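Workshop notebook, Nosau site
Entry for Thursday, January. Kept by R. Rao; read by B. Achari

Subject: seed store humidity, second period
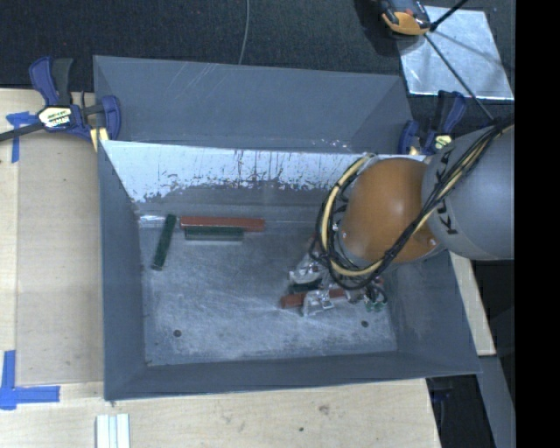 1. Purpose of the entry
The cold room at Nosau holds the barley and field bean collections transferred from Brostby. This entry records the state of the store at the close of the second period and the points to be settled before the third begins.

2. Stock check
The register lists 2,000 packets. Of these, 1,826 were found on the correct shelf and with a readable label. A further 134 were on the wrong shelf, nearly all of them beans from the lower racks, and have been moved back. The remaining 40 have not been traced. Mr Were believes they were never unpacked after the transfer and will ask Brostby for the delivery sheets.

3. Humidity
The reading by the door was higher than the reading at the back wall on every morning of the period. The door seal was replaced in the first period and the difference has not changed. Mr Achari suggests that the door sensor itself reads high. The two sensors are to change places for one week, starting at 08:30 on Monday, and no other alteration is to be made during that week.
Query: was the door sensor checked against the salt jar before it was fitted? No note found in the earlier book.

4. Germination test
One hundred barley seeds from the oldest lot were set out on damp paper. Count at day seven: 91 sprouted, 6 mouldy, 3 with no change. The lot may stay in the main collection. The bean test was set out a day late — the paper had run out — and will be counted in the next entry.

5. Labels
The ink on the Kivi labels smears when handled with cold fingers. Pencil is to be used on the inner slip of every packet until a better label is found. Mr Matheson has two samples on trial in the lower rack and asks that they be left where they are.

6. Outstanding
Delivery sheets from Brostby (Were).
Sensor exchange (Achari).
New order of germination paper, double the last quantity (Rao).
Shelf plan to be redrawn; the copy on the door still shows the old bean racks.

Initialled R.R., 16:40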